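6/23/26, hand-held gripper, Pilberg linkage vs. the Badow one

Picking this up from where I left off with the Badow. I'd promised myself I'd stop swapping two things at once, so the camera mount stays put this time and only the linkage changes. Same wide lens, same lighting (whatever the window gives me), same bedroom, same soft stuff to grab.

First impression of the Pilberg: I like it a lot more in the hand! The Badow always felt like it wanted to twist when I came in from the side, and I ended up gripping the handle so hard my thumb went numb. The Pilberg opens evenly and I can keep my wrist loose. It's heavier though, 325 g against 300 for the Badow, and I do notice that by the end of a long run. Maybe I'll notice it less in a week, we'll see.

Did the fabric passes on the bed again. I keep coming back to bedding because it's where the Badow gave me the most grief, lots of pinching and then nothing between the fingers. Moved slower than I did last time, at least I tried to. I still speed up when I think I've got the approach right (bad habit, please yell at me if you see it in the clips).
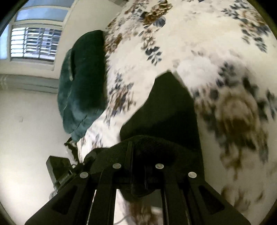
Pilberg linkage over the floral bedspread, green cushion at left. Note the smear in the print.

So, blur. The pattern near the gripper goes soft whenever I swing in, and the big blossoms on the right are the worst of it. I want to try a shorter exposure before blaming the lens. The window sits bright in the upper left in this position, and I suspect auto exposure is hunting every time it comes into view. Locking it would be my first move. Bright (the controller build, for anyone new to these notes) has a setting for it, but last time I touched it the preview froze and I had to restart the whole thing, grr.

The other thing is how much of the view the gripper eats. Those two outer plates spread really wide at the bottom. I could tip the mount forward, but then I lose the pivots, and I want those visible for checking the opening width against the log. Not sure yet. Leaving it alone for the side-by-side.

Total for the session: 175 passes, 2 dropped from the log because I forgot to hit record. The Biltham fingertips are still in their bag, I'll get to those once exposure is sorted out.

To do:
lock exposure, redo the side approaches
check screws on the Pilberg handle, I hear a tick when it closes
charge both batteries!!
ask whoever has the small scale to put it back in the drawer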